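Two arms, one planner, and a very long week

19/07/2023

I have been promising Teresa a post about the planner for so long that she has stopped asking, and when Teresa Flanagan stops asking you know you're in trouble. So I've made a pot of tea, the simulator is chewing through a batch in the other window, and I'm going to try to get it all down before it finishes.

If you've read this blog for a while you'll remember that back in January we were still planning for the whole upper body in one go. Both arms, the waist, everything, one big search. It's a lovely idea and I was very fond of it (I wrote most of it, so of course I was!). The trouble is that every time one arm got a new target, the other arm's plan was thrown away along with it, even if that arm was only supposed to keep hold of something. You'd ask for a small change on the left and the right would come back with a completely different elbow. Legal, collision free, and horrible to look at.

Daithí Tierney was the one who said we should stop treating the holding arm as if it had a goal. It has a promise to keep, he said, and I've been stealing that line ever since. So in the new version of Lomon, which is what we call our planning layer, an arm can be given a hold. A hold is a small set of limits: how far the hand may tilt, how far it may drift, and which bits of the robot the held object is allowed to come near. The other arm then plans freely, and the waist is shared between them with the hold getting first say.

It sounds simple written out like that. It took us 23 versions of the config format, and Bríd Ní Mhurchú has opinions about every one of them.

The part I got wrong, and I got it wrong for weeks, was the shape of the held thing. I was attaching it to the wrist as a plain box, nice and generous, and the checker kept reporting that the box was inside the thigh. Well, yes, it was, because a box has corners and the real object doesn't. I turned up the padding, then turned it down, then sulked.
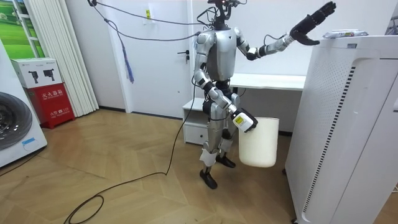 Reaching with one arm while the other holds is now the first thing I run after any change to the solver. The left hand gets a target up high, and the right has to keep its grip on the rim of a white bin down beside the hip, close enough to the leg that a sloppy collision shape will fail the plan before it starts. I swapped the box for a cylinder with an open top, and gave that one pair, bin and thigh, its own smaller margin. Out of 500 random targets in simulation, only 5 came back without a plan, and I've looked at all of them and they're fair enough.

Still on my list is the replanning. If the high target moves while the arm is on its way, Lomon starts over from the current joint positions, and it forgets which way the elbow was bent. Iida Eskola has a branch that carries the old elbow angle forward as a soft cost, and I'm hoping to merge it once I've understood her tests. The batch has just finished, so I'm off to read the log.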